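The Planner That Learned to Look Inside 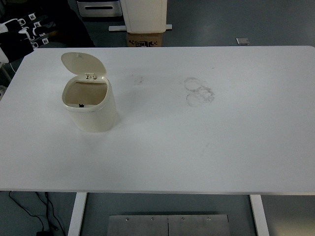

Photo: Surnlow / Guvotlow workshop

Ask Liam Penrose about his favorite bug and he starts grinning before he gets to the end of the sentence. It lived in the planner, it lasted most of August, and it made a robot arm try to drop trash straight through a closed lid.

Penrose writes task software at Surnlow, and his project, Jondow, takes on a job that sounds tiny: work out whether a bin is open, and do the right thing about it. A small cream bin with a flip top on a white table is a lovely little problem, it really is. With the lid up, the shape the camera sees changes completely, and the planner has to treat the lid as a wall standing behind the opening.

The old version matched the whole object against one stored model. Jondow splits it in two, body and lid, and estimates the hinge angle between them on every pass - 8 times a second on the lab's modest computer. The planner gets that angle plus a score for how much to trust it. When the score is low, the arm waits and the camera looks again.

White tables are hard on depth sensing, so Penrose got fond of the flaws. Ring stains, smudges, a faint scuff: all of it gives the tracker something to hold on to. "I asked people to please stop wiping the table," he says.

The team trained the lid model on 2000 views and kept 52 of the nastiest ones aside as a test they run before every merge. Next up is a drawer - two moving parts, and a handle that loves to hide.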